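Bratell Adds Furnished Rental Brokerage at Tresness Court

Femden Property Group Appoints Letting Agent for 234-Unit Residential Development

May 11, 2023 - Femden Property Group has appointed Bratell, a residential and commercial brokerage, as sole letting agent for Tresness Court, a rental development of 234 apartments on the north side of the Ojeda district. The appointment covers all apartments, the ground-floor retail units and the assigned parking spaces.

Under the agreement, Bratell will handle listings, viewings, tenant screening, lease preparation and deposit registration. Femden keeps responsibility for building maintenance, common areas and utilities up to the meter.

The first phase, consisting of 100 apartments, is open for applications now. The remaining apartments will be released from September, after final inspection of the east block. One-bedroom and two-bedroom layouts are offered in both phases. Studios are offered in the second phase only.

Leases run for 12 months and may be renewed on the same form. Rent is payable monthly or quarterly by bank transfer. A security deposit equal to one month's rent is due at signing. Applicants who choose a furnished apartment pay a separate furniture deposit, which is listed as its own line in the lease and settled against the move-out inventory.

"Tenants in this district have had to deal with one office for the lease, a second for parking and a third for keys," said Rajeshwari Lobo, director of lettings at Bratell. "All three now go through the same desk, and the paperwork carries a single reference number from application to move-out."

Femden reports that 85 apartments in the first phase are supplied furnished. The standard package covers living room, bedroom and dining furniture, window coverings and kitchen appliances. Bed linen and tableware are not included. Unfurnished apartments are supplied with kitchen appliances and window coverings only.

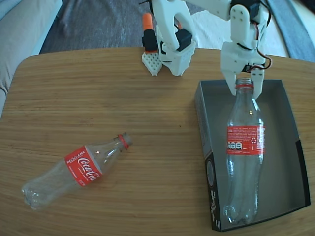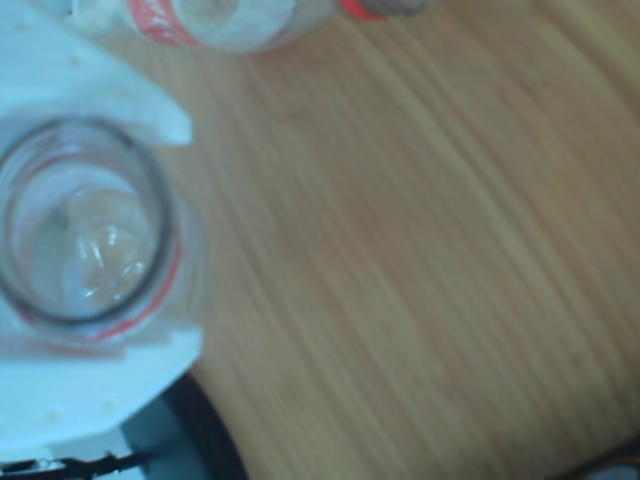

Pets are accepted in ground-floor and first-floor apartments, subject to written approval. Subletting is not permitted. Tenants may request one change of parking space per lease term - requests are handled in the order received.

"The lease form was rewritten before the units were listed," said Vicente Jara, head of asset management at Femden. "Service charges, notice periods and repair duties are now set out on the first 2 pages."

Retail units on the ground floor are offered on separate commercial terms. Floor plans, current rents and the schedule of service charges are available from the Bratell lettings desk on request.

About Bratell
Bratell is a property brokerage handling apartments, offices and retail space for private and institutional owners.

About Femden Property Group
Femden Property Group owns and manages rental housing and mixed-use buildings.

Media contact: Press Office, Bratell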